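August, 6:40 am

Up too early again. Bus to Sturnosstead goes at 8 and I have not packed a thing. Slept maybe four hours, the fan rattling all night and next door's dog going off at every truck.

So. Yesterday. Mireille Hijazi called at lunch to say the flat at Lenlow is ours if we want it. If we want it!! Rent is 942, which hurts, but two bedrooms and a real window in the kitchen. Said yes before she finished talking. Then panicked. Then ate toast standing up and called Mom, who asked if there was parking. There isn't.

Deposit went off in the afternoon. Bank on hold forever, same flute song over and over. Signed the forms at Bozkurt's copy shop as our printer is dead, and he wouldn't take money for the last page. Nice man. Must bring back his pen, I walked off with it.

Evening was supposed to be sorting. Got as far as the hall closet and found the old letters from Hollby, so that was the end of that. Read them on the floor till my legs went numb. I was so sure of everything at nineteen. Kept most, tore up two. 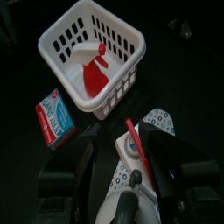

Laundry basket, toy spray bottle, dryer sheets.

Things still to do – change of address, call the gas people, return library books (late, of course), find the spare key. Tell work. Ugh, tell work. I'll do it by email and then not look at my phone till Sturnosstead.

Strange feeling this morning, sort of homesick for a place I'm still sitting in. The light comes in over the sink for ten mintues and then it's gone behind the garage roof. Always complained about it. Now I sit here watching it like an idiot with my coffee going cold.

7:15. Have to move. Where are my good shoes. Will write more on the bus if I get a seat, somthing about the letters maybe.

Contact | © All entries belong to the author | Back to top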